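Workshop notebook — equipment plan, second bay
December
Entered by Aishwarya Panicker

Started on the list for the second bay this morning. Budget round closes before the break, so this is what I have so far, in the order I thought of it. Please write corrections underneath and leave my lines as they are.

Grippers. We have two-finger grippers on both arms and they do most of what we ask. The question is spare fingers or a second type. Hviid quoted 110 a pair for plain replacement fingers and 98 a pair if we take more than ten. I would take 14 pairs, which comes to 1372. Their soft-fingered version would be nicer for leafy things but the lead time is long and we would need an adapter plate. I have asked for the drawing of the plate. If we can cut it ourselves I will put the soft ones back on the list, one pair only, as a trial.

Cables. Both arms still have their cables looping on the outside. Riromport sell a sleeve kit with clips. Mistby sell much the same thing without the clips. I don't want to spend on either until we have tried the spiral wrap left over from the old bench. Put down as "maybe", no figure.

Second display unit. Wovine can supply another produce stand. Their price is 1436 delivered, flat packed. I went back and forth on this one. The stand is dear for what it is, but a home-made one would take a week of someone's time and the tilt of the tray would never match. If the tilt is different then we are testing two things at once. My vote is to buy it. Need the floor measurements first, and somebody should check it goes through the side door in its box.

Tables. Not buying. The round one is fine for basket work and the height suits the arms. One thing to settle is whether we want a square table as well, so there are corners and straight edges to place against. There may be one in the store upstairs. I'll look before asking for money.

Baskets. Cheap, but we need them all the same size and preferably in two finishes, one see-through and one solid. The see-through kind is harder for the depth camera and I want that kept in the plan on purpose. Ask Mistby if they do a solid one in the same mould. If they don't, any solid basket with a similar rim will do.

Floor. I had a line in for plain matting over the striped carpet. Taken out again. Places we might end up working in have patterned floors too, and small objects on a busy floor are part of what we want to get better at. It also saves arguing over who vacuums it.

Present layout, to plan the second bay from:

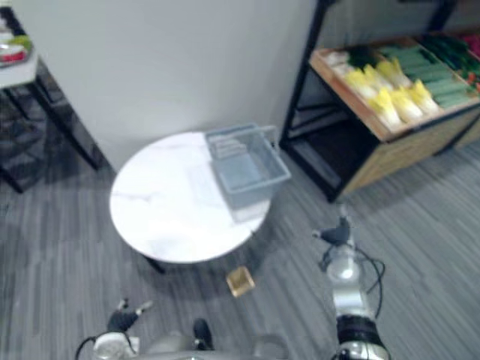

Bay one from the head camera. Round table with basket ahead, produce stand to the right, small amber piece on the carpet.

Points to carry over from this layout. The stand sits to the right of the table and I would mirror it in bay two, stand on the left, so we get left-arm work as well. Keep a plain wall behind the table if we can. Clear floor in front of the table is worth more than I allowed for on the first sketch, so move the tape line back before anybody orders anything.

Adding up. Fingers 1372 and stand 1436 makes 2808 for the two firm items. Baskets on top, small. Soft fingers and cable sleeves stay off the total until I have the drawing and we have tried the wrap. That leaves a bit in hand, and I would hold it for repairs — last year we put nothing aside and had to borrow from the travel line to get a wrist joint seen to.

Still to do
- ring Wovine about the box size and how long the price holds
- chase Hviid for the plate drawing
- look upstairs for the square table
- measure bay two, including the door
- ask Mistby about solid baskets

Will type this up properly once the Wovine answer is in.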